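Speaker notes, long version. Shared workshop night, Prellside. February 17, 2024.

Title slide stays up while people find chairs. Don't start with the joke about the kettle.

Open with the claim I'm arguing against: that two hobby arms on a bench will soon be doing the fiddly jobs around the shop. Kevin Ñahui believes this. I've put 90 hours into the same bench and I don't, or not yet. Say that up front so people know where I stand.

Money next, and keep it short. The build has cost us $3637 so far, counting the arms, the power supply, the bench top and the side walls. It doesn't count anybody's evenings. Karla Zavala priced the same gear in July and came in lower, but she left out the cabling. Everybody leaves out the cabling.

Why mic gear? The choir at Trusunville asked if we could sort and set out their stands. Shengli Gu said yes before asking the rest of us. It's a fair test, mind you: black stands, skinny poles, little clips that all look alike to a cheap camera. If you want to find out what a vision setup is worth, skip the coloured blocks.

Go through the next four slides slowly. Wrist views, then the whole bench.
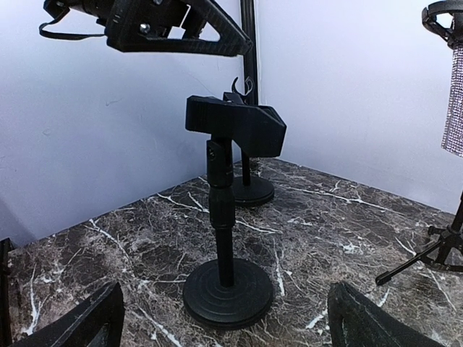
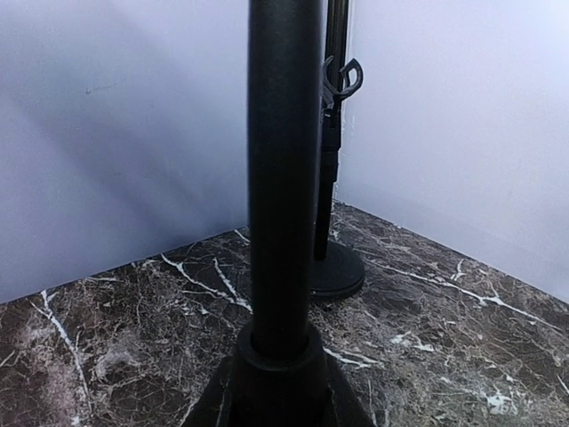

Wrist cameras for those two. Bench cameras for the next two. 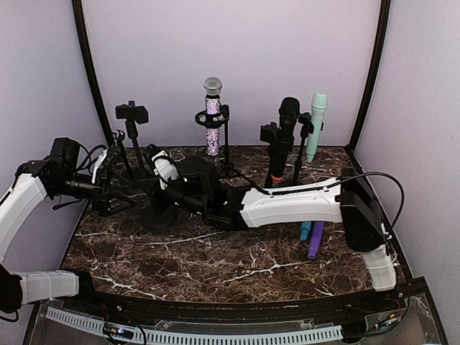
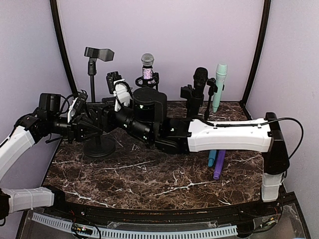
Pause for a sip of water. Somebody will ask why we don't just use one good overhead camera. Answer: we tried it on the old bench, and every time an arm crossed the middle it hid whatever it was reaching for. More cameras helped with that and gave us more calibration to do. I'd call it a trade, and Kevin would call it progress.

Now the part I care about. When somebody shows you a clip of an arm doing a neat job, ask these:

How many tries before that one?
Who set the table up, and did they put things back in the same spot each time?
Was a person driving?

On our bench a person is driving. Meifang Cai does most of it, and she's very good. Make the point plainly — when Meifang drives, you're looking at Meifang's skill coming out through a pair of motors. The software we call Erora is meant to learn from her runs. In my last test I gave it 6 goes at picking up a stand by the pole and it managed 2. I moved the stand a hand's width to the left and it managed none.

Kevin will say that's a small test. He's right, and he's welcome to run a bigger one. I've left him a column in the spreadsheet.

Be fair here. Things I've changed my mind on: the wrist brackets are solid, the cable channel along the front was worth the bother, and Shuzhen Jiang's rule about labelling every plug at both ends has saved us more grief than any code. The Zeng controller boards have been fine too, once we quit swapping them while the power was on.

Things I haven't changed my mind on: a kid with a plastic tub could set out the choir's stands before our arms have finished homing. I'd want to see a week of unattended runs, failures included, before I'd tell the choir we've got anything for them.

If there's time, show the log from the bad evening. If there isn't, go straight to questions. Shuzhen has the sign-up sheet for anyone who wants a turn at the controls, and please, no drinks on the bench.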